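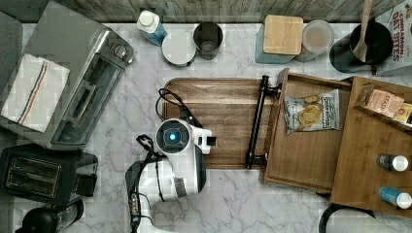 Clavdale Evening Classes
Home Organizing, Session 2: The Crowded Counter

Hi all! I've typed these up from my own notes because half of you were scribbling and the other half were eating the snacks (both fine). If you missed class, you should be able to follow along with a cup of tea and your own counter in front of you.

We left off last time with the walk-through, where you stand in the kitchen doorway and say out loud what you see. A lot of you said some version of "there's no room to chop anything." That was my kitchen for years. I had a toaster and a toaster oven and a kettle all fighting over one outlet, and I was slicing onions on top of the stove.

So, appliances first. They're big and they're heavy, and everything else ends up squeezed in around them. Go through yours and ask when you last plugged each one in. I don't mean when you last thought fondly about it! If it's daily, it stays. If it's weekly, it can live low down in a cabinet, as long as you can lift it out without taking a stack of pans with it. The waffle iron people know who they are.

A toaster oven and a slot toaster can share a counter if you really use both. I'd only ask you to try a week with one of them put away. Somebody in the spring group did that, got cross about her bagels, and brought the toaster back. Fair enough. At least she'd checked.

And please, before you move anything: unplug it, let it cool, empty the crumbs. Also take the towel off the toaster oven before you switch it on. I drape mine there too, it's the handiest spot in the kitchen, but it needs a hook.

Share this handout: 17 shares | 2 comments

THE BACK ROW

This is the strip against the backsplash. Tall things drift there, canisters and crocks and cereal, and then they never leave. I like a back row, but it should be things you reach for over and over. Canisters with lids are great because you can set them shoulder to shoulder. Cereal boxes I'd move to a shelf. They're taller than everything, they tip, and once one is out there its friends follow.

Cleaning bottles are my fussy point. Anything you wouldn't want in your soup goes under the sink or on the far side of the faucet, well away from the food jars. If you have little kids, it goes up high behind a latch, no discussion.

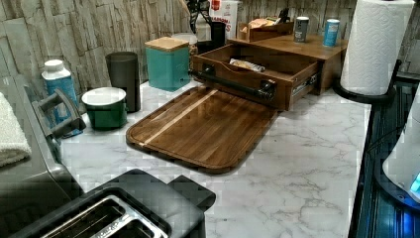
Now, little countertop cabinets and drawers. I got asked about these more than anything else all evening. My feeling is that they earn their spot when the drawer has one job. Snack bars, say. Or coffee pods. Once you've got a snack bar and a battery and a takeout menu in there, you own a second junk drawer, and this one's sitting on your work surface.

Measure before you buy! Measure with the drawer open, too. My first one was 18 inches deep when it was closed, and when I pulled the drawer out it took up every bit of the space where my cutting board goes. I got it from the Wullbridge flea market and it went straight back to the Wullbridge flea market.

The top of the cabinet counts as a shelf, so use it. Cans are good up there, or a low tray. Keep it light, and leave off anything you'd have to move to get at something behind it.

BOXES, TRAYS AND TEA

Tea is a perfect starter project — small, pretty, and done in the time it takes to boil the kettle. Tip out every bag you own. One woman counted 138 and had to sit down. Sort by what you drink and what you were given. Stand the envelopes up on edge in a divided tray, fronts facing you, and you can flip through them like cards in a file. Loose piles turn into a heap by the weekend.
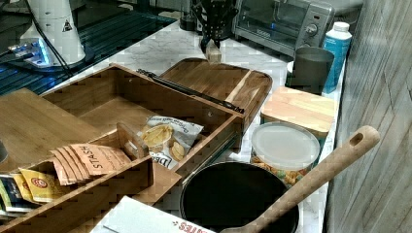
A lidded box is lovely for hiding a mess, and that's my one worry about it. Lids that flip back need room behind them, so if yours lives hard against the wall you'll be dragging it forward every single time. Try it where it's going to live before you fill it. Try it with the smaller tray inside as well, and check that you can lift the tray out with one hand.

Chips and other puffy bags do better standing up at the back of a box, with the small stuff in front.

Pans go home after you wash them. A saucepan with a spoon in it is a thing you're using or a thing to wash, and it shouldn't be a resident.

FOR NEXT TIME

Pick one stretch of counter, as wide as your cutting board, and keep it clear until we meet again. Put the board there and leave it. Bring your drawer measurements, written down. We're doing the inside of cabinets, room 17 again, and the side door will be open.

We use cookies to remember your preferences. Accept | Manage settings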